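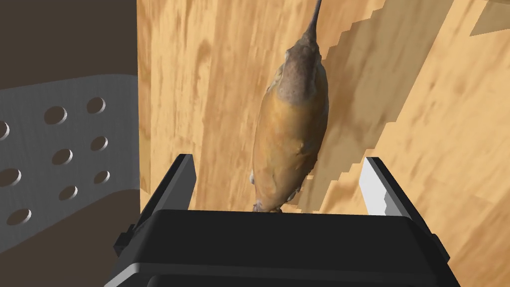 图1 蜂鸟模型,俯卧于浅色木质台面,喙细长,色深。

小型收藏编目入门
第三讲讲义:名称、描述与那些“待考”
主讲:Jarlath Cronin
2018年2月修订

一、上一讲的遗留问题

上一讲结束时有同学问,编目到底算学问还是算家务。我当时说下周回答,现在下周到了,我的答案是:工资按家务算,出了错按学问追究。

本讲仍以Barbieri旧藏为例。这批东西在Grisano的一所旧宅里放了很多年,移交清单上写着431件,清单末尾有三个不同的签名,没有一个能辨认。清单第一行是“鸟,若干”。以后每讲遇到拿不准的地方,请回头想想这一行,心情会好一些,至少各位写得不会比这更差。

课前阅读是Dernau手册的第二章。第一章讲编目的意义,可以不读,作者写的时候大概也不太想写。

二、名称栏写什么

名称栏回答一个问题:这是什么东西。看上去简单,Barbieri旧藏的前任编目员却在这一栏里写过“精美”“同上”“见抽屉”,还有一次写了一整段对天气的看法。

基本规则如下。

1. 先写类别,再写限定。“模型,蜂鸟”,不写“蜂鸟”。检索的人找活物会去别处,找标本的人也不该在模型里白翻半天。模型、标本、铸件、玩具是四种东西,放在同一个架子上并不会使它们变成一种。

2. 种名只在有依据时才写。依据指随附标签、采购票据、可靠的旧目录,或者一位愿意署名的专家。“看着像”属于聊天内容。一件蜂鸟模型,若只能看出是蜂鸟,就写到蜂鸟为止。蜂鸟科有好几百种,闭着眼睛挑一种,猜中的机会请自行估计。

3. 名称里不放形容词。“可爱的小鸟”请留给明信片。

4. 旧名称照抄进“曾用名”栏,错字也抄。前人的错字有时是唯一能把两份清单对上的线索。Barbieri家有一位抄写员始终把“喙”写成“啄”,我们靠这个字认出了他经手的全部册页,可谓因错立功。

三、描述栏写什么

描述栏的读者是一个没见过这件东西、也不一定信任你的人。写作时请想象他正坐在对面,手里拿着红笔。

字数限制是最多60字。每年都有人来申诉,说六十个字写不完。写不完的往往是感想。把“令人联想到热带雨林的蓬勃生机”划掉,立刻能省下十几个字。

建议的顺序:形制,颜色,表面,明显的异常。颜色用常用词,棕、灰、橙、白。“夕阳色”“老钱色”在讨论时可以说,在检索框里谁也不会输入。表面有斑点就写有斑点,斑点是原有的还是后来沾上的,若没有检测,就写“原因未明”。

下面是上届作业中的两条,经当事人同意后抄录。

甲稿:“此鸟神态安详,似在小憩,羽色温暖,观之忘忧,疑为名家之作。”
乙稿:“鸟形模型,体呈橙褐色,有深浅细斑,喙长而色深。制作者不详。”

甲稿得分很低,文笔倒是真好,后来该同学转去写酒店宣传册,听说收入比我高。乙稿平淡,可是十年后换一个人来,凭它能从一盒鸟里把这一只挑出来。编目员的全部虚荣心,就应该安放在这件事上。

四、材质栏与三个保命词

材质栏是全表错误率最高的一栏,原因在于人们都自认为认得木头。请注意,“木质”和某种具体的木头之间隔着一位木材鉴定师,他的报价单我放在讲台上了,可以传阅,请勿当场发出声音。

保命词有三个:“似”“疑”“未检”。用法各有不同。

“似”用于肉眼判断,把握较大,例如“似漆面”。

“疑”用于有旁证但旁证本身也不太可靠的情况,例如票据上写了象牙,而票据上同时把座钟写成了铜马。

“未检”用于你什么也不知道。这是三个词里最诚实的一个,也是学生最不肯写的一个。大家宁可写“复合材料”,仿佛多两个字就多知道了一点。

三个词不能连用。“似疑为未检之木”是真实出现过的条目,至今仍在库里,因为系统不允许删除,只允许追加说明。

五、影像栏

每件至少一张,编号与登记号一致。照片归照片,描述归描述,不要在描述栏写“见图”。图会丢,编号会错,服务器会在你退休前一天坏掉。

背景选素色,全批统一。深棕、中灰都可以用,选定之后就不要再换。Barbieri旧藏前九件用的是某位亲戚的花桌布,后来所有研究者写信来问的都是那块桌布,没有一封问到藏品。

光线要平,色卡照规矩放,拍完当天核对。隔一周再核对,你会发现自己完全无法解释当初的命名方式。
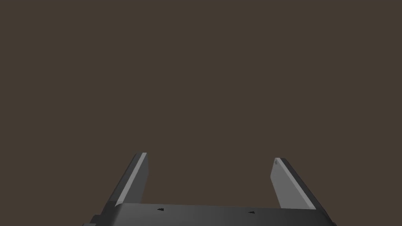
六、录入与Muvano系统

本课程使用Muvano录入。它的优点是免费,缺点请各位在使用中自行发现,我不想剥夺这份乐趣。只提醒几处。

登记号一旦保存就不能修改。保存前念一遍,最好念出声。

日期栏只认一种格式,填错时不会报错,它会默默替你填上系统启用那一天。因此Barbieri旧藏里有相当一部分十九世纪的物件,在系统中是当年夏天制作的。

“备注”与“内部备注”是两栏。前者对公众开放。有位同学在前者写了“此件甚丑,建议往后放”,结果成了全库点击量最高的条目。

每录完一盒就导出一次备份。备份文件请不要命名为“最终版”,也不要命名为“最终版真的”。

七、作业

从教学藏品中任选3件,各写一条完整记录,名称、描述、材质、影像四栏齐全。其中一件必须是你完全不认识的东西,请克制住去问它是什么的冲动,先把看得见的写下来,再去查。

交稿之前与同桌交换,只给他描述,不给照片,让他到架子上去找。找到了,记录合格。找到了另一件,两位一起来见我。什么都没找到,先确认东西还在不在架子上,再来见我。

补充阅读:Dernau手册附录,常见误名对照表。表中“鸟类”一节略有缺页,缺的那几页据说归在“同上”名下。

期末汇报安排在六月,具体教室另行通知。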